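Asavdale 卓上用テーブルクロス 取扱説明書
第3章 テーブルへの取り付けと毎日の使い方
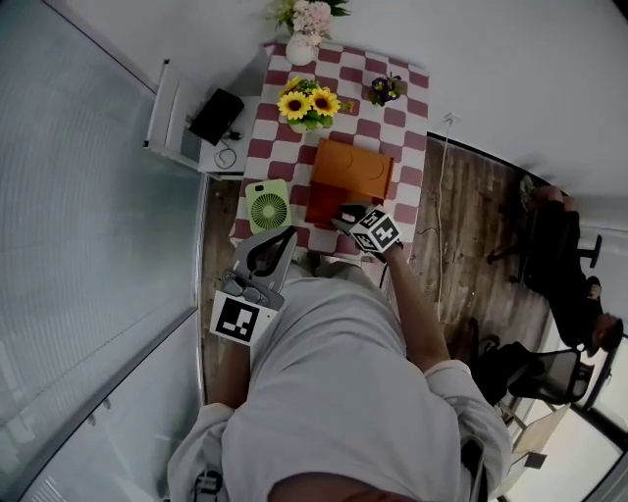 図3-1 小さいテーブルに赤と白のチェック柄のクロスをかけた例

この章では、クロスをテーブルにかける方法と、使ったあとの手入れを説明します。はじめて使う方は、3-1から順番に読んでください。前に同じシリーズのクロスを使ったことがある方は、3-3から読んでも問題ありません。

3-1 かける前の準備

1. クロスを袋から出して、広い場所で広げます。折りじわが強いときは、一晩そのまま置いてください。
2. テーブルの上を乾いた布で拭きます。砂や、パンの細かいくずが残っていると、クロスの下で小さい山になります。
3. テーブルの縁を手でさわって、とがった所がないか確認します。とがった所がある場合は、付属の保護テープを貼ります。
4. テーブルの短い辺の長さを測ります。Istcombe型は、短い辺が70 cmまでのテーブルに使うことができます。それより大きいテーブルには、Altville型を選んでください。

注記:テーブルの脚がぐらぐらするときは、先に脚のねじを締めてください。クロスをかけたあとでは、作業がしにくくなります。

3-2 クロスのかけ方

1. クロスの表と裏を確認します。縫い目の折り返しが見える面が裏です。
2. クロスの中心を、テーブルの中心に合わせて置きます。チェック柄の場合は、線がテーブルの縁と平行になるように直します。
3. 手前の辺から奥の辺へ、手のひらでゆっくりしわを伸ばします。強く引っぱる必要はありません。
4. 垂れる部分の長さを左右で同じにします。
5. 付属のクリップ2個を、向かい合う辺に一つずつ付けます。クリップは厚さ2 cmまでの天板に合います。

注意:小さいお子さまがいる部屋では、垂れる部分を短くしてください。お子さまがクロスを引くと、上の食器が落ちて、けがをするおそれがあります。

注意:ストーブやガスこんろの近くで使わないでください。この布は防炎加工をしていません。

3-3 汚れたとき

飲み物をこぼしたときは、すぐに乾いた布で上から押さえてください。こすると、汚れが繊維の中に入ります。そのあと、ぬるま湯でぬらした布で軽くたたきます。

油の汚れの場合は、次のようにします。

1. 台所用の中性洗剤を水でうすめます。
2. やわらかい布に少しつけて、汚れの外側から中心へ向かってたたきます。
3. 水だけをつけた布で、洗剤をよく取ります。
4. 日かげで干します。

注記:赤い部分は、はじめの数回の洗濯で少し色が出ることがあります。白い衣類と一緒に洗わないでください。塩素系の漂白剤は、どの色の部分にも使えません。

3-4 洗濯機を使う場合

クロスを裏返して、たたんでから洗濯ネットに入れます。水の温度は30度以下、コースは「弱」を選びます。脱水は短い時間にしてください。終わったらすぐに取り出し、四つの角を引いて形を整えます。乾燥機は使用できません。

アイロンは中温で、裏からかけます。クリップと保護テープは、洗濯の前に必ず外してください。

3-5 しまい方

完全に乾いたことを確認してから、ゆるく巻いてしまいます。紙の筒があれば、それに巻くと折りじわが付きません。湿気の多い押し入れに長くしまうときは、ときどき出して風を通してください。

クリップをなくしたときは、部品番号167で注文することができます。保護テープは、Jamesの取扱店で一巻きずつ販売しています。

この章の内容は、8月2日に改訂しました。
日本語版担当 Caradog Price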